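Paltham arm, cell 4: monthly check with my comments

Done on Thursday, just after the early shift went home, so I had the place to myself (bliss!). Girish signed off the isolator before I put my hands anywhere near it.

1. Isolator locked, tag on
OK. The tag is getting tatty, so I've put a new one on.

2. Emergency stops, both sides
OK. The door-side button is a bit stiff but it latches and it releases. I pressed it ten times because I'm like that.

3. Base bolts
OK. All paint marks still lined up with last month's.

4. Gripper housing and grip pad
OK. I went over the diamond pattern on the pad with a dry brush and a torch, and I wiped the rim of the round opening in the housing while I was there. Please don't use solvent on the pad, Wenche and I have had that conversation already!

5. Row of small black knobs under the pad
OK, with a comment. There are four, and I gave each one a wiggle and a twist by hand. No play in three of them. The leftmost turned a hair, so I nipped it up and I'd like whoever does the March check to try that one first.

6. Grey strut, drilled rail and wooden plank
OK. Strut to rail is solid. Both silver screws in the plank got a quarter turn to see if they'd move, and they didn't. Run a finger along the plank too, for splinters.
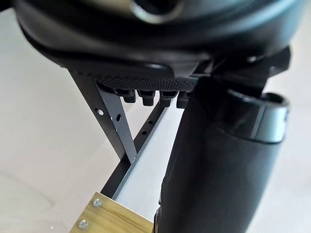

7. Slow run, 100 cycles
OK. No knocking, no odd smells, and it went back to its home position every time. I had a cup of tea next to the stop button for this bit (outside the fence, before Rodica asks).

8. Fault log
One entry, code 926, cleared on restart. Ingvild had the same one in January and thinks it's the door switch. I've ordered a switch from Wadmont anyway, they're cheap enough.

9. Floor and fence
Swept. One fence clip missing on the Berhe side, spare fitted.

Still open: door switch, and another look at the leftmost knob.

Gøran Amundsen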